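**January, coffee bench, notes from the 8.30 start**

Finally got a proper morning on the coffee routine! Orysia has moved the start time so the arms are ready before the Havness people come up for their break, and I sat in with my tea (traitor, I know). Target from Wayne is a cup in 90 seconds, capsule picked, glass under the spout, done. We did 17 runs. I've put the timings in the shared sheet, so no moaning please. 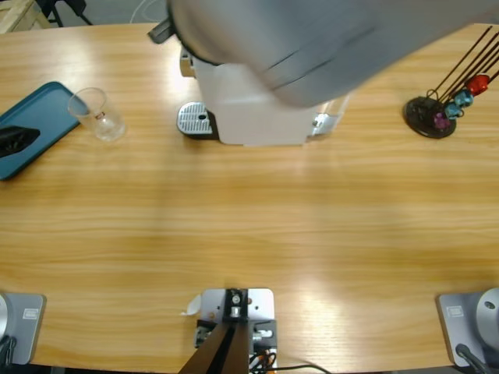

What I keep chewing on is Raymonde. She's made the visitors' coffee for years and she knows who wants the purple capsule and who'll sulk without it – none of that is in the script! She's now down as "bench lead", so she loads the holder, wipes down and hits stop when she doesn't like the look of something. She says it's less walking but more watching, and her eyes are tired by eleven. Kwesi wants to split the watching into half-hour turns, which I'm all for.

Still to do: ask Maëlle if the rota can take the half-hours, and slow the approach to the machine a touch (Raymonde's request, and mine).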